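# Chapter 5: Pattern and Repeat

Look at what you're wearing right now. If there's a stripe, a check, a dot or a flower on it anywhere, somebody had to decide where that shape would go, how big it would be, and what would happen when the cloth ran past the end of the drawing.
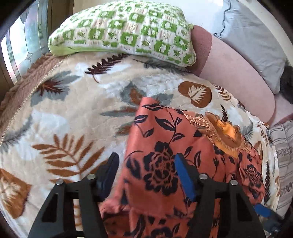
**Figure 5.1** Orange-coral fabric printed with black flowers and leaves, on a plush cream blanket with a large leaf print.

That last problem is the heart of this chapter. A bolt of printed cotton can run up to 90 yards, and no one draws 90 yards of flowers. The designer draws one block, called the **repeat**, and the printer sets it down again and again so that every edge meets its neighbor. Get it right and the eye wanders happily across the cloth without finding a seam. Get it wrong and you'll see a ladder of gaps from across the street!

Leaves and flowers have been favorite subjects for printed cloth for centuries, and it's easy to see why once you try drawing them. A stem can bend to fill any awkward corner. A leaf can be turned, flipped or shrunk and still look like a leaf. Try doing that with a teapot.

## The Horgan mill books

Much of what we'll study comes from the pattern books of the Horgan mill at Pletham, which printed dress and furnishing cottons for three generations of the same family. The books are wonderful things, fat and stained, with swatches glued in crookedly and notes in the margins ("too busy," "Mother likes," "NOT the green"). Gualtiero Santoro joined the mill as an apprentice engraver one January and stayed his whole working life. His trial pieces fill most of Book 3, and you can watch him get better page by page. His early roses sit in stiff rows like cabbages. By the end of the book his vines slide across the joins so smoothly that you need a ruler to find them.

We'll also spend time with Jannik Tiedemann, who ran the screen-printing shop at Trollotden and liked big shapes, flat color and very few inks. One dark color over a strong ground was often enough for him. Put his work beside Santoro's and you have a whole argument about scale, and you're welcome to take either side. (Your authors don't agree.)

## Before you start

You'll need plain paper, tracing paper, scissors, tape and one dark pen. Bring a piece of printed cloth from home too, the bigger the better. A pillowcase is fine, and so is an old shirt.

**Warm-up.** Spread your cloth flat and pick one shape you like. Find the next place where exactly the same shape appears, facing the same way. Measure across, then measure down. Write both numbers inside the cover of your sketchbook; you'll use them in Section 5.2, when we draw our first block repeat, and again in Chapter 6 for the half-drop.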